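Notes for the Friday talk – keep it loose, leave time for questions

**Opening**

Hi everybody! I do the equipment planning at Avano, so I'm the person who says no to things. Today I want to talk about how we budgeted for a two-arm cell, and which lines on the spreadsheet I got wrong (there were a few).

(Pause. Ask who has bought a robot arm before. Ask who'd do it the same way again.)

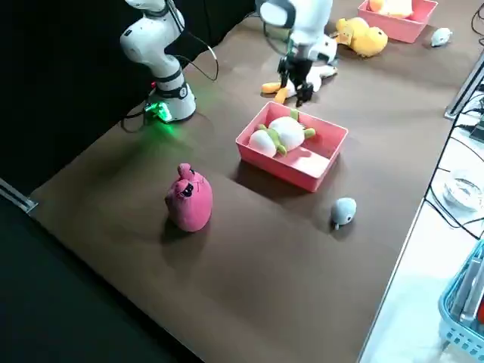 When I wrote the first budget I put the arms at the top and everything else under "misc." Don't do that! The arms were the easy part. Viser and Skandport both quoted within a week, and both quotes looked great right up until I asked what was in the box. One had mounting plates and no cables. The other had cables and no spare fingers.

**Small stuff adds up**
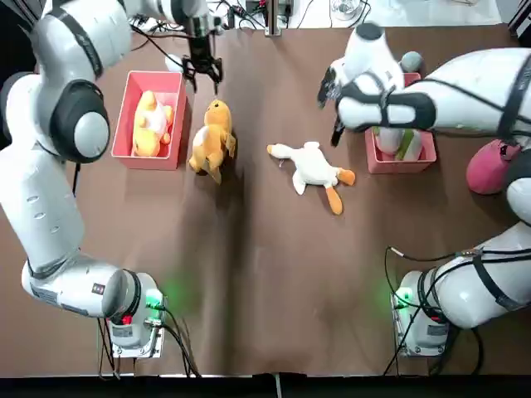

Now the "misc" line, my favorite mistake. I'd set aside 2000 dollars for it and it was gone by September. Look at the right arm, with all those cables held tight against it by black straps – straps, cables, connectors, every one of those is a purchase order and somebody's afternoon. The pink bins and the plush toys barely made a dent, so buy plenty of those and stop worrying. I'd plan 40 hours of labor just for cable routing next time, and I'd put it on its own line where the boss can see it.

(If they ask about the Matoušek quote: it was the cheapest, with a lead time of 84 days. We couldn't wait that long.)

**Grippers**

Budget for grippers separately from the arms. I can't say this enough. Fingers get swapped, pads get replaced, and each new kind of object starts a new argument about shape. We sort soft things, so I got talked into 2 full spare sets up front, and I grumbled, and I'd sign for them again tomorrow.
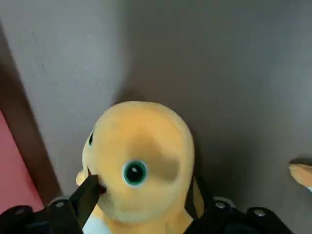
*Black two-finger gripper holding an orange-yellow plush toy.*

Ask your vendor three things before you sign: what a finger costs, how long it takes to ship, and whether your own shop is allowed to make one. Get it in writing – Skandport did that for us in one email, Viser took a bit of chasing.

(Skip the lease slide if we're past 3:30. Then questions.)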